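# Chapter 9: Who Pays for Cleaner Air?

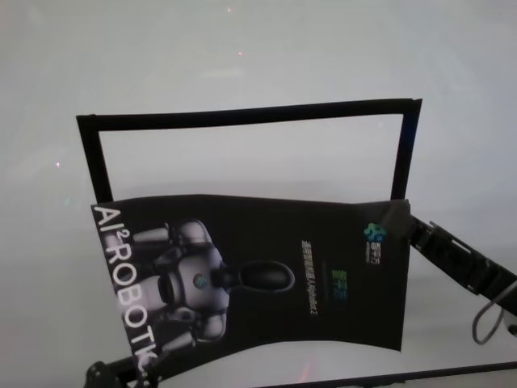 ## 9.1 The Problem of Shared Costs

Air moves. Smoke released in one country can lower crop yields in the next, and carbon dioxide released anywhere adds to the total everywhere. This simple fact makes air pollution one of the hardest subjects in international politics. A government that spends money on cleaner power plants pays the full cost at home, but the benefit is spread among all its neighbors, including those that spent nothing.

Economists call this a free-rider problem. Each country would like the others to act first. If every country waits, the air gets worse for all of them.

In Chapter 8 we looked at how a single government can handle pollution inside its own borders. It can pass a law, set a fine, or charge a tax. Between countries there is no such authority. Agreements have to be reached by bargaining, and a country that does not like the terms can usually walk away. The rest of this chapter asks what makes such agreements more or less likely to hold.

## 9.2 The Drallel Basin

Consider the case of two countries that share a river basin. Brornmont lies upstream and upwind. It has large coal deposits and a steel industry that employs much of its working population. Valdovinos lies downwind. It is richer, imports most of its energy, and has strict air quality rules of its own.

Winter is the bad season in the Drallel Basin. In December, cold air settles in the valleys and traps smoke close to the ground. Schools in Valdovinos cancel outdoor sports, and hospitals add staff for patients with breathing trouble. Much of the smoke comes from across the border.

Valdovinos asked Brornmont to fit filters to its 4 largest coal plants. The estimated price was 700 million dollars. Brornmont refused, and gave two reasons. First, Valdovinos had burned coal freely during its own industrial growth and had become wealthy by doing so. Second, the money would have to come out of a budget that also paid for rural clinics and roads.

Valdovinos answered that past behavior could not be changed and that the people breathing the smoke now had no part in it. Both governments were making claims about fairness, but they were using different ideas of what fairness means.

## 9.3 Three Ideas of Fairness

**Responsibility.** Under this view, the country that caused the damage should pay for it. The rule is easy to state and harder to apply. Should we count only current emissions, or add up everything released over the past century? The answer often decides who gets the bill.

**Ability to pay.** Here the richer country carries more of the cost, whatever its share of the pollution. Income taxes in many countries work in a similar way. Critics say that this gives poorer polluters little reason to change.

**Equal shares.** A third approach gives each person the same right to use the atmosphere. Countries with large populations and low emissions tend to favor it. Countries with high emissions per person tend to oppose it.

Most real agreements mix these ideas, and the mix is rarely written down in plain terms. Negotiators often prefer vague language that each side can explain to voters in its own way.

## 9.4 The Clelteo Agreement

After 2 failed rounds of talks, the countries met in the border town of Clelteo and signed an agreement on 7th December. Valdovinos would lend Brornmont most of the money for the filters at low interest. Brornmont would allow inspectors from both sides to visit the plants and publish their readings.

The inspection rule took longer to settle than the loan. Brornmont saw outside visits as an insult to its independence – Valdovinos would not lend without them. The final text used joint teams, so that neither country was inspecting the other alone.

As you read the next section, keep three terms in mind: *free rider*, *side payment*, and *verification*. The loan is a side payment. The joint teams are a form of verification. Section 9.5 explains how the two work together, and what can happen when one of them is missing.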